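Haltent 2-drawer rolling cart, long review

Posted May 2, 2023

Short version: good cart, bad casters, buy it on sale. Longer version follows, written on a lunch break so forgive me.

Needed something for the craft corner. Old setup was a shoe box and a bread pan, both overflowing. Beads, buttons, broken zippers, the glue sticks that roll under everything. Chantelle Coetzee from my quilting group has had the Haltent for a year and swears by it, so I caved. Paid full price. Don't do that, it was marked down the week after.

Assembly

Box is heavy. Got it up the stairs by myself but my back was not happy. Directions are all pictures, no words, and step 4 shows the side panel backwards. Put it on, took it off, put it on again. Took me most of an evening. The bag of screws had 2 left over at the end and I still dont know where they go. Cart hasn't fallen down so whatever.

Hex key included is junk. Rounded off on the third bolt. Use your own.

Drawers

This is why you buy it. Deep, and they pull all the way out, so no more reaching into the dark at the back. Top one holds all my thread plus the rotary cutters. Bottom one is fabric scraps, packed pretty tight. Soft close works on the top drawer. Bottom drawer, sort of. Slams if it's full.

No dividers!! For this price. I cut up a cereal box and made my own, looks terrible, works fine. Haltent sells a divider set seperately and I refuse.

The open bin

Under the drawers is an open bin, and I was going to say it's useless but I've come around. I quit sorting. All the little odds and ends go in one big pile and I dig when I need something. My sister thinks this is a crime. Ntombi Joubert did a whole class last May on sorting notions by color and I took notes and never once did it. Small stuff in a wide, shallow bin is easier to find than small stuff in nine tiny jars. You just look at it.

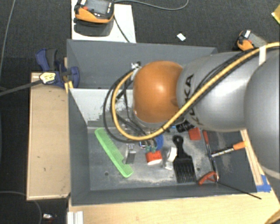

Casters

Ok so the bad part. Four casters, two lock. The locks are little plastic tabs and one snapped in the first month. Now the cart drifts toward the window whenever I lean on it. My floor isn't that uneven. On carpet they barely turn at all, you end up dragging it.

Emailed the company. Got a nice reply from a Chang-ho Ham, who sent a new caster free, no arguing, came in a padded envelope. Points for that. New one is the exact same caster so I give it till fall.

Finish

White, matte. Shows everything. Pencil, thumbprints, the blue off my jeans. Wipes clean with dish soap but you'll be wiping. Top has a raised lip all around, good for stopping beads, bad if you want to cut fabric on it. I put a mat on top and the mat sits crooked on the lip. Annoying every single day.

Versus the Skuslow

Had the Skuslow cart at my old place. Cheaper, three drawers, wheels way better. But the drawers were shallow and the bottoms bowed, so anything heavier than yarn and they'd stick. Gave it to Pieter Maluleke for his seed packets and he's happy with it. If your stuff is light get that one and keep the money.

Haven't tried the Wan. Looks nice, costs silly.

Would I buy again

Yes, on sale, with better casters ordered the same day. The drawers are that good. Full price no.

Pros: deep drawers, full pull out, bin, customer service
Cons: casters, casters, no dividers, hex key, lip on top

Four stars. Was going to be three but they did send the part.

Edit: someone asked if a sewing machine fits on top. Mine does (small one, nothing fancy) but it wobbles when you sew fast because of the wheels. Lock them if yours still lock. I moved mine back to the table.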